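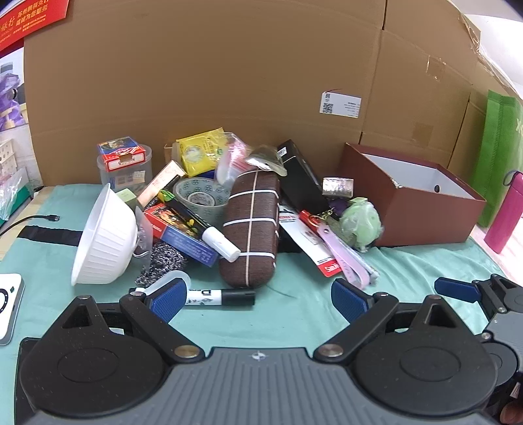 Recasting the Warau Bell

A fire bell that hung above a country brigade shed is being returned to public view, and the conservators have had to decide how much of its damage to keep

The bell at Warau weighs 497 kilograms and has not been rung for a generation. For most of its working life it hung in an open timber tower beside the brigade shed, where one person on a rope could call in every member within earshot. When the siren was installed the bell stayed where it was. The tower did not last as well, and the bell was eventually lowered onto railway sleepers behind the shed and left under a tarpaulin.

Its next position will be a granite plinth at the corner of the recreation reserve, as the centrepiece of a memorial to the district's firefighters. The design is by Esperanza Montoya, whose earlier work includes the drinking fountain at Clostulow. Her drawings show the bell suspended at chest height from a galvanised steel frame, with the mouth clear of the ground so that visitors can read the inscription on the inner lip.

That inscription was the first technical problem. It was cut by hand after casting, to a depth of less than a millimetre in places, and corrosion had filled most of the letters. Metallurgist Jianguo Cheng recommended against abrasive cleaning of any kind. The inner lip was treated with a chelating gel applied under film, lifted, rinsed with deionised water and reapplied. It took 16 applications to bring up the full text, which gives the founder's name, Daneshvar, and a line from the brigade's original rules: "Come at the first stroke."

The second problem was a crack. It runs upward from the lip on the side opposite the clapper's usual strike point, and it has been there long enough for patina to form on both faces. Welding was considered. Bell bronze is high in tin and brittle, and a sound repair requires the whole casting to be preheated slowly and cooled under control — a process that would also have destroyed the surface. Cheng's report concluded that the crack was stable provided the bell was never struck. The clapper has therefore been removed and will be mounted separately on the plinth.

Not everyone in Warau was pleased. Shabani Shemweta, a former captain of the brigade, argued in favour of a full recast using the original metal.

"A bell is a signalling device," he says. "If it can't signal, you've kept the casing and thrown out the works."

Montoya's answer was to add a second, smaller bell to the rear of the frame, cast by the Plikitz foundry and tuned to the pitch of the original as far as that could be estimated from its profile. It will be rung at the annual service.

The names remain the slowest part of the job. Zhuoran Guo has been working through the brigade's occurrence books, which contain 2874 entries in several hands, to establish who served and for how long. The memorial panel has space for more than 100 names in 14-point capitals. Spelling is taken from enlistment forms where these survive, and from the occurrence books where they do not.

The footing has been poured and the frame is due back from the galvaniser in March. The bell will be lifted in on a Saturday, when the reserve road can be closed to traffic.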